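27 Jan 2021

Got home from the Stankevičius birth at a little after four in the morning and slept until noon. Sixteen hours from the first call to the last check. Mother and baby both fine. Girl, good color, latched on the second try.

I am still writing these up the same night or the next day, as Piret Kütt told me to when I started with her. She says the notes I make a week later are about what I wish I had done. So: I was too quick to suggest the bath. The mother was managing well on her feet and I broke her rhythm. Piret said nothing at the time and brought it up in the car, which I was grateful for.

I listened to the heartbeat on my own for most of the evening and Piret only checked me twice. My numbers matched hers both times.

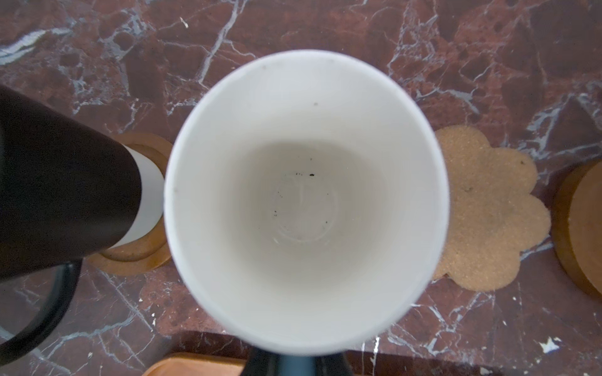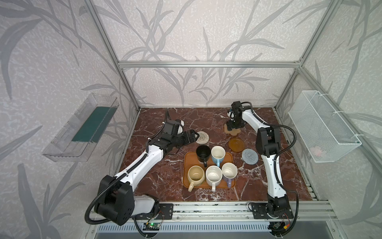

The drive back from Vutudside was slow, with ice on the bridge. I need better boots and a second flashlight for the bag. Also more gloves – we used nearly the whole box.

That makes 14 births attended, nine of them with me doing most of the hands-on care. The Vellden course wants the paperwork for all of them by March, and I have only typed up half. I will do two a night until it is finished.

Piret goes back for the day-one visit this afternoon and I go with her tomorrow. I want to ask the mother about the bath, if it comes up naturally. I also have to call my sister, who has left three messages about the car.

Soup for dinner, then the first two write-ups.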